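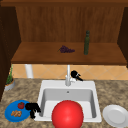 When should I fit the transponder on a rental kart, before or after I set the seat?
Set the seat first. The transponder bracket bolts up near the seat stay, and if you do it the other way around you'll be taking it off again.

Section 2: Getting the transponder ready for race day

I've set up a lot of Welard timing units by now, mostly for club races at Rarnham, and the steps are the same whether you've got a cadet kart or a senior one. Give yourself a quiet evening for this if you can!

1. Charge the unit overnight. The light blinks while it's charging and stays on when it's full.

2. Slide the bracket onto the seat stay with the open end facing back. Snug up the two bolts by hand – don't reach for the wrench yet.

3. Clip the unit in and check the height. I go for 12 inches off the ground (measured with the driver sitting in the kart, please, not with the seat empty).

4. Tighten the bolts with the wrench and put the safety pin through the hole in the bracket.

5. Write down the number on the back of the unit. Mine ends in 31 and I still get it wrong at sign-on, so now it's on a piece of tape inside my helmet bag.

Caution: Keep the unit away from the exhaust and don't run a zip tie across the face of it. A hot header will ruin the case in one session.

Note: If you're using the older Plarner bracket, the pin goes in from the left. You'll also need the short bolts, and they don't come in the box.

6. Roll the kart slowly over the test loop by the scales. Your number should come up on the screen. If it doesn't, try again with the unit turned the right way up – I've done that more than once.

7. Do one practice session and look at your lap times before you call it finished. A missing lap here and there usually means the bracket is too high.

Note: Rain is fine, a pressure washer isn't. Take the unit off before you clean the kart.

Over the winter break I take everything off in December and top up the charge when I remember. The settings for the Yang dash display are in Section 3, and you'll want the transponder number handy for those.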